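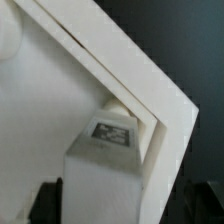 Backdrop (photography)

A backdrop is a surface placed behind a subject so that the viewer sees a plain or painted area and not the room. It can be made of paper, cloth, vinyl or painted board. Backdrops are used in portrait studios, in shops that sell by catalog, in theater and in television.

History

The first studio backdrops were painted by the same people who painted scenery for the stage. They showed gardens, columns and stairs, and they were mostly gray, as the film of that time did not record color. Plain paper on a roll became common later. It was cheap, and a dirty part could be cut off and thrown away.

Materials

Paper gives a very even tone but it tears easily and takes marks from shoes. Cotton muslin can be washed and folded, although the folds must be steamed out before use. Vinyl is heavy and can be wiped with a damp cloth. It reflects more light than the other two, so the lamps have to be placed with care. The Norkum handbook, edited by Philomena Owusu, lists 797 paper and cloth shades under their trade names. Many of these names are different words for the same gray.

Color

White and gray are the usual choices for goods and portraits. Bright green and bright blue are chosen when the background will be replaced afterward by another picture, a method called chroma key. Green is far from the color of skin and hair. Its weak side is spill, where green light bounces from the cloth onto the edges of the subject. White and shiny objects suffer from it most. To reduce spill, the subject is moved forward, often 2 to 3 meters, and the backdrop receives its own lamps.

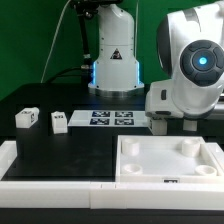

Hanging and storage

Rolls are kept standing upright, so that the paper does not sag in the middle. A wide roll needs a crossbar with a support at each end. Cloth is hung by clips or by a sleeve sewn along the top.

See also

Chroma key
Cyclorama
Muslin
Scenic painting
Studio lighting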